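Gallery: Good Practice for Handling Glass Lids in Shared Kitchens

The Sandeck Working Practice covers robotic handling of household cookware in kitchens that people also use. It was first issued in August as a short set of rules for the Skyrme test kitchen and now applies at the Dillex site as well. This gallery page accompanies Section 4, Lids and Covers. Readers should consult the full text before planning any session.

Section 4 applies to every lid with a raised central knob, whatever the material of the lid itself. The main requirements are as follows.

Approach. The gripper is to approach the knob with both fingers clear of the glass. Contact with the glass is not permitted at any stage of the lift.

Grip. Force is set at the lowest value that holds the lid without slipping. Sites record the value for each lid in use, and a value recorded for one lid may not be carried over to another.

Vents. Where a lid has steam vents, the path of the arm is planned so that cables and soft covers do not pass over them while the pot is on the heat. Staff keep their hands away from the vents for the same period.

Reflections. Clear glass and polished metal are known to mislead depth sensing. The position of the knob is to be confirmed by a second method - normally a light touch at reduced speed - before the fingers close.

Inspection. Finger pads are checked after every 200 lifts and replaced when worn. Any lid with a chip or crack is withdrawn at once and entered in the site log.

Records. The Sudeck register held 1,890 logged lifts when this edition was prepared. Sites are asked to submit their entries within 30 days of each session, including lifts that were stopped early.

Comments on Section 4 may be left at the foot of the page and will be considered for the next edition.

Section 4, Grip: two-finger gripper at the central knob of a vented glass lid.

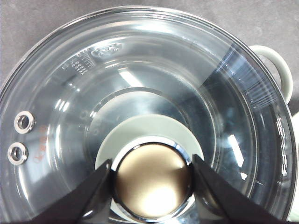 Skyrme kitchen desk: We would ask that the pad check be tied to hours of use as well as to the number of lifts. Our pads harden during long sessions near the stove, well before the count is reached.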